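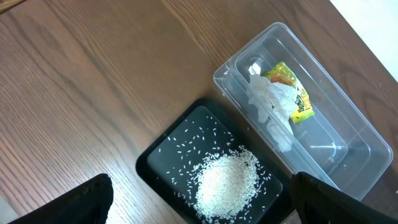

April 3, 2024 – rice task, wooden table. Present: me, Dörte, Narendra until lunch.

Continued the runs from the list. Gripper is the old one with black fingers, the spare from Sodari has not arrived. Up to run 18 nothing special to write. In run 19 the fingers closed on command, then opened by themselves a few millimetres, and the controller still reported "closed". No error, no stop. This is the bad part for me: if the status was wrong, the arm would have continued with a load it did not hold safely.

Pressed the stop, waited, homed, and started again. Same fault after 23 minutes. Dörte suggested to try the pink cup, because there the slip is easier to feel by hand than with rice. 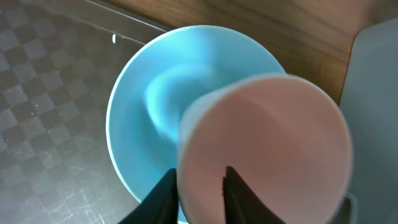 Cup in the fingers over the blue bowl, during the hold test.

Hold test: 40 closings, commanded width always the same. Three times the reported width did not change when Dörte pushed the left finger gently with a plastic rod (arm power off, only gripper on). So the encoder value is frozen and the motor is maybe all right. I first suspected the Dixit driver update from November, but Narendra put the older version back and the fault came again, so I take back what I said to him yesterday.
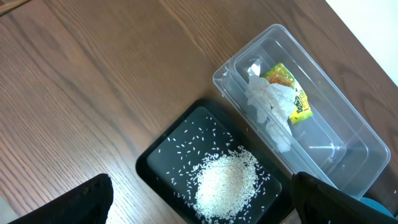 After that we looked at the cable. When I bend it near the wrist connector, the value freezes, and when I let it go straight, it comes back after a moment. Kusum had the same on the Cusberg arm and she says the clip was too tight there. Ours is also tight. I loosened it by one hole and repeated slowly, with speed limit on and one hand at the stop button. No freeze until now, but it is too early to say it is repaired.

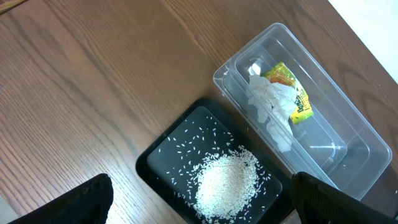 Open fingers at the rice tray, container with the tissue and wrapper behind.

Log file is number 116, please do not delete it. The frozen part is easy to find, the width is a completely flat line.

To do:
Order new wrist cable (Trilok has the part number).
Add check: if width is unchanged during a move command, stop the arm.
Until this check is in, no runs without a person at the button – also not short ones.
Ask Dörte where the rod is.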